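Erkurus Entryway Set – Assembly and Use
Section 4: Placing Footwear and the Decorative Plant

This section applies to the low shoe rack (black metal frame, wood shelf) and the artificial potted plant supplied with the Ginirthorpe version of the set. Complete Section 3 before continuing. The rack must stand level, and all frame screws must be fully tightened.
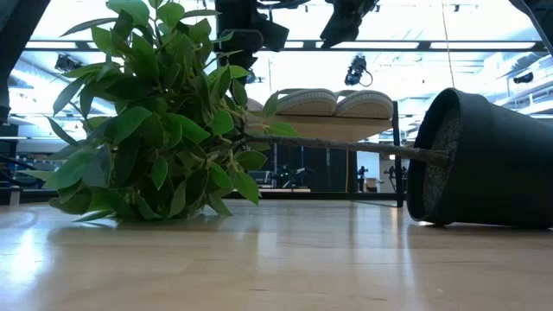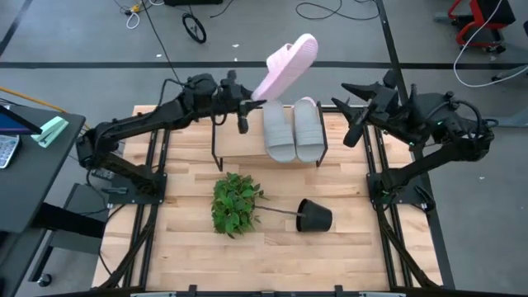
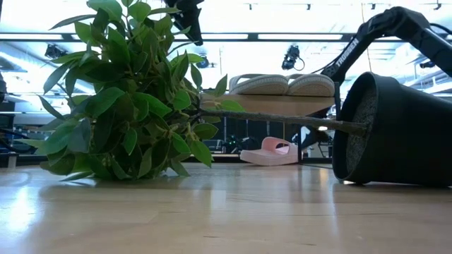

4.1 Before loading the rack

1. Place the rack on a flat, dry surface with its long side parallel to the wall. Leave a gap of 8 mm behind the frame.
2. Press down on each end of the shelf in turn. If the rack rocks, loosen the foot screws by half a turn, press the frame flat, and tighten again.
3. Wipe the shelf with a dry cloth. Do not use wax or oil on the wood. Treated boards become slippery under rubber and foam soles.

NOTE: The shelf can be mounted with either face up. The face with the Plotero stamp is the underside.

4.2 Loading sandals and slides

1. Knock loose dirt from the soles outdoors. Let wet footwear dry before placing it on wood.
2. Start at one end of the shelf. Set the first pair side by side, soles flat, both toes pointing the same way.
3. Add the next pair beside it. Straps may touch, but one sandal should not rest on another.
4. Use the space under the shelf for low slides only. Tall straps can catch on the edge of the board when pulled out.
5. Check that no heel extends past the back edge by more than 60 mm.

The 68 cm shelf takes adult sandals in all common sizes. Boots and heavy work shoes belong on the floor.

CAUTION: Do not stand or sit on the rack, and do not use it as a step.

4.3 Standing the plant

The plant ships in the Gökçe pot, a black pot with a wide rim. The trunk is set in a molded filling that does not need soil or water. The crown is wide for the size of the pot, and the plant will tip if it is pushed from the side or stood on a soft mat.

1. Grip the pot with one hand and the trunk, close to the filling, with the other. Do not lift the plant by its leaves or thin stems.
2. Set the pot upright on its base, beside the rack. Keep the crown clear of the shelf.
3. Turn the pot until the fullest side of the crown faces the room.
4. Bend flattened stems outward by hand, working from the lowest leaves up. Leaves that have been under load for a long time may need a second bending the next day.

If the plant has fallen, check the rim for cracks and the trunk for play before setting it up again. A trunk that turns in the filling can be fixed with ordinary white glue – apply it around the base and leave the plant upright overnight.

NOTE: For a drafty hallway, add up to 1000 g of dry sand or gravel on top of the filling. Spread it evenly and keep it below the rim.

4.4 Cleaning

Dust the leaves with a soft brush. The pot and the metal frame may be wiped with a damp cloth and mild soap. Remove all footwear before wiping the shelf, and dry the wood at once. Retighten the frame screws every September, or whenever the rack has been moved.

For replacement feet and screws, see Section 6.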